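2022年3月17日

水硬度又测了一遍。厨房冷水龙头，放水两分钟后取样，滴定用的还是去年十月开封的那瓶EDTA，标签上的浓度我不太信，先用碳酸钙标准液标定过，比标称值低一点。三次平行样，终点颜色从酒红到纯蓝，第二次滴过了头，作废重做。结果偏高，比上次取样的数字高出一截。上次是雨季末，水厂当时混了水库水，现在应该以井水为主。这个推断没有凭据，只是记一笔。

起因是烧水壶。壶底的垢上周刮过一次，到今天又有一层，灰白色，用指甲能推下来，说明还没老化成硬垢。刚析出的碳酸钙里文石多一些，针状，结构松，放久了或反复加热后转成致密的方解石，那时候只能靠酸。书上这么写，我手头没有偏光显微镜，只能按手感判断。手感这种东西写进记录里不太像样，但暂时没有别的指标。

上午整理了Garnemis软水器的运行数据。机器装在进户管后面，只处理热水支路，冷水不经过它，这是当初装的时候定的，饮用水不想加钠。树脂罐十一升，顺流再生，控制阀是时间型，不是流量型。时间型的毛病是用水多的时候漏硬度，用水少的时候白白浪费盐。从装机到今天早上，热水表累计2662升，这个表是换阀以后重新归零的。按设定，机器每处理3000升应该再生一次，可是时间型阀门不看水表，只看日历，所以这个3000只存在于我自己的表格里。

算一下理论值。树脂的工作交换容量按保守数字取，进水硬度按今天的滴定结果，再扣掉两成余量，得到的周期产水量比3000低。也就是说我原先的设定偏乐观。上次十月算的时候硬度低，那时3000是合理的，问题在于我后来没有跟着水质改。表格里硬度一栏是手填的常数，没有和滴定记录连起来。下午把两张表合并了，硬度改成引用最近一次滴定的平均值，超过三个月没有新数据就让单元格变黄。

再生用盐也查了一遍。盐箱里结了盐桥，用木棍捅下去才发现下面是空的，水面和盐之间隔着一拳的距离。这样吸上来的盐水浓度不够，再生等于没做完。怪不得热水那边最近洗手时滑腻感不明显。盐桥捅碎以后加了水，等它重新饱和，晚饭前手动启动了一次再生。反洗十分钟，吸盐加慢洗将近一个钟头，快洗若干分钟，最后注水。排水管出来的水开始发黄，后来清了。黄色多半是铁，也可能是树脂碎屑，取了一小瓶静置，明天看沉淀。

中间和Leen Sfeir通了电话。她在Mahasneh那边管一套小型锅炉的给水处理，硬度要求比家用严得多，软化器出水要做到几乎测不出。她的意见是家用系统不必追求零硬度，漏一点进去反而好，完全软化的水缓冲能力差，对铜管和镀锌件不友好。这一点我同意一半。软化本身不改变碱度，钙换成了钠，碳酸氢根还在，pH也基本不动，腐蚀倾向增加主要是因为失去了成垢保护。她说我的朗格利尔指数算法里总溶解固体那一项用了旧系数，我回头查，果然是。改过之后指数变化不大，在小数点后第二位，不影响结论，但记录里的旧值都要重算。

她还提到他们换了Cirisine的阻垢剂，聚磷酸盐类，投加量很低。聚磷酸盐在高温下会水解成正磷酸盐，失去阻垢作用，所以他们的投加点放在加热段之后的回水管上，我觉得这个位置很怪，问她，她说是设备原有接口的限制，以后要改。家里用不上这个。热水器设定在五十五度，接近析垢加快的区间，再高就不划算了。

洗碗也是硬水的下游问题。冷水冲洗、自然晾干，水膜蒸发以后溶解的钙镁留在表面，形成白点或一圈灰白的边。水膜越厚，残留越多；干得越慢，边缘越清楚。这和咖啡渍的成因一样，液滴边缘蒸发快，内部的液体往外补，溶质就堆在边上。把末道冲洗改成热水支路的软水以后，残留的成分变成钠盐，仍然会有痕迹，但一擦就掉，不结合在釉面上。
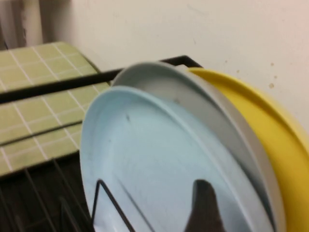

末道冲洗用软水，痕迹会不会完全消失？
消失不了，软化只做离子交换，溶解固体的总量几乎不变，要做到无痕得用反渗透水或去离子水。

厨房里不值得为这件事上反渗透，废水比例摆在那里，膜前还要另装预过滤。折中的办法是减少留在表面的水量：碗碟立着放，彼此留出间隔，让水往下走。表面张力也有关系，洗涤剂没冲净时水能铺成薄膜，流得快，可留下的是表面活性剂，属于另一种残留，不能混为一谈。

晚上做了个小试验。三片载玻片，同一批，乙醇擦过。第一片滴冷水，第二片滴热水支路的软水（再生之后取的），第三片滴药店买的纯化水。每片一滴，水平放在抽屉里，关上，避开灰尘。用的是同一支滴管，中间用下一种水润洗过两遍。本来想用移液器，枪头用完了。

干燥以后的情况：冷水那片有一个清楚的白环，环内有零散小点，侧光下能看见；软水那片也有环，比较淡，结晶颗粒粗些，用湿棉签一抹就没有了；纯化水那片侧光下只有一个极淡的轮廓，可能是玻片没有擦净。冷水那片的环用湿棉签擦不掉，滴一滴白醋，有细小气泡，确认是碳酸盐。这个结果没有任何意外，做它主要是为了给再生效果一个直观的对照，顺便留了样片，编号写在磨砂端。

再生后的出水也滴定了一次。加指示剂以后直接是蓝色，微微带紫，一滴EDTA就转过去，硬度低于我这套方法能分辨的范围。说明树脂没有问题，前段时间的漏硬度全是盐桥造成的。树脂是Silard的标准凝胶型，交联度百分之八，余氯对它有影响，但本地管网末端余氯不高，试纸测下来几乎不显色，估计还能用几年。

滴定的误差写一下，免得以后对不上。滴定管最小刻度零点一毫升，读数估到零点零二。取样五十毫升，用的是量筒，不是移液管，这里的误差比滴定管大。缓冲液是自配的氨水加氯化铵，瓶塞不严，氨味比刚配时淡，pH可能已经低于十。pH低的话终点会拖，变色不干脆，今天第三次平行样就有这个迹象。下次换新的缓冲液，同时用旧的做一组比较，看差多少。铬黑T用的是固体混合物，和氯化钠一起研的，没有受潮。

碱度今天没有测，甲基橙找到了，盐酸标准液没有找到。没有碱度就分不出暂时硬度和永久硬度，只能从壶垢的量倒推，精度谈不上。可以换个办法：取一份水煮沸十分钟，冷却后过滤，补足体积，再滴一次，两次之差近似等于暂时硬度。镁的部分会有偏差，碳酸镁溶解度比碳酸钙大，煮不干净。先这样做也可以，排在后天。

温度记录照旧。进水十四度，热水器出口五十四度，比设定低一度，在探头误差之内。厨房龙头处的热水要等很久，管子长，没有回水。放掉的冷水接在桶里，浇阳台那盆栀子，栀子嫌碱，叶子已经有点发黄，脉间失绿，典型的缺铁。软水也不能给它，钠更糟。以后收雨水。今年雨少，接水的桶底只有薄薄一层，还落了叶子。

壶的处理：柠檬酸，配成百分之二左右，加热到四十度上下，泡半小时。不煮沸，高温下浓一些的柠檬酸可能生成柠檬酸钙沉淀，难溶，比原来的垢更麻烦。泡完倒掉，清水涮三遍，底部见到金属本色，焊缝处还有一线白，没有再处理。废液里还有没反应完的酸，倒进了水槽，顺便冲一冲下水弯管。

阀门的再生间隔从七天改成五天，盐耗会上升，先跑一个月看盐箱水位。间隔是在面板上改的，按键迟钝，要按住不放才进菜单，说明书上写的秒数对不上。改完断电再上电，确认设定存住了，时钟却慢了几分钟，重新校过。再生时刻仍定在凌晨两点，那时没有人用热水，旁通的硬水不会进热水器。

查了流量型控制头的价格，接口螺纹和现在的罐体一致，可以直接换，只是中心管要重新量长度，高出罐口的部分最多只允许差两毫米。发了邮件问供货期。没有回音之前，时间型的继续用。

待办：买缓冲液原料；找盐酸；量中心管；盐箱每周捅一次，改用颗粒大一点的盐；旧的指数值重算，从十月那一行开始；黄水样明早看，看之前不要摇。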